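The Shared Bench: A Repair Robot Takes Shape at Hengate

Members of the Hengate workshop have set themselves a task that most computer owners still do by hand: taking parts out of an old desktop machine and putting others in.

The workshop occupies the ground floor of a former seed merchant's in Distivcombe. It was opened to the public in September, and its membership now stands at 118. The robot project, known within the building as Dutinby, has a smaller following of 13 members, who meet on two evenings a week and for most of each Sunday.

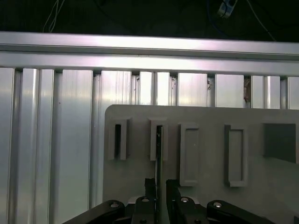
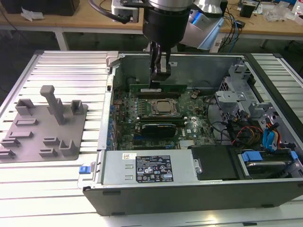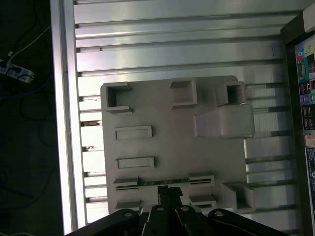
A plate with a place for everything

The grey fixture plate was the first part of the project to be completed to the members' satisfaction. It carries a set of raised holders of different shapes and sizes, among them narrow slotted ones and open, box-like ones. The principle is that a component should stand in a known position and at a known angle before the arm is asked to approach it.

The present plate is the fifth. The earlier versions were drawn with every holder at the same height, an arrangement that looked tidy on paper and left the fingers very little room to close. Mitra Moradi, who leads the project, redrew the layout over the winter. The holders were spread out and several were made taller. She also asked that the slots be cut a little wider at the mouth than at the base, so that a part arriving slightly out of line would be guided in.

"We spent a long time trying to make the arm more exact," she said. "We would have done better to begin with the holders. A person putting a key in a lock does not measure anything. The lock helps."

The plate sits on a table of slotted aluminium, chosen after a wooden top was found to move with the seasons. The slots allow fixtures to be shifted and clamped down again without drilling. Positions are recorded in a bound notebook as well as in the software, a habit which the group adopted after losing a week's settings in its first month.

Working inside the case

A desktop computer was selected as the subject of the work for practical reasons. Such machines are given to the workshop regularly, they are built to be opened, and their parts are of many sizes. The tower is laid on its side, which brings the motherboard flat and allows the gripper to come down from above.

Memory modules have received the most attention. A module is light, narrow and fairly stiff, and it must be held by its edges. It must also be pressed home evenly, and here the members have had their longest discussions. One party favours pushing at each end in turn, as many people do by hand. The other prefers a single steady push from the middle. Both methods are being tried, and the notebook has a page for each.

Cables remain a difficulty. They do not lie in the same place twice, and a loose lead across a slot can put an end to a run. For the time being a member looks over the interior before each attempt and moves anything that may be in the way. Ms Moradi regards this as a fair division of labour at the current stage.

By the end of March the project had logged 1,143 attempts of all kinds. The figure includes those stopped by hand, and the group has been firm that these should stay in the record.

Costs and support

The arm is the workshop's largest single expense and is shared with two other member projects. Smaller parts are paid for from a monthly subscription of £30, which also covers heat, light and the use of the machine tools. Khosravi, a sheet metal firm on the same street, has supplied offcuts and allowed members to use its folding press on weekday evenings.

The plate drawings are kept in a folder open to all members, together with the discarded versions. Two people from outside the project have used them to make holders for clock parts and for camera lenses.

Next steps

The group intends to move on to hard drives, which are heavier and call for a wider grip. A sixth plate is being drawn with this in mind, with fewer narrow slots and a deeper holder near one corner.

Dutinby will be shown at the workshop's open day on 29/04/2018. Visitors may watch the arm at work from behind the rail, and members will be present to answer questions. Anyone with an unwanted desktop computer is invited to bring it to the side entrance. Machines should be complete where possible, and owners are asked to remove their own files beforehand.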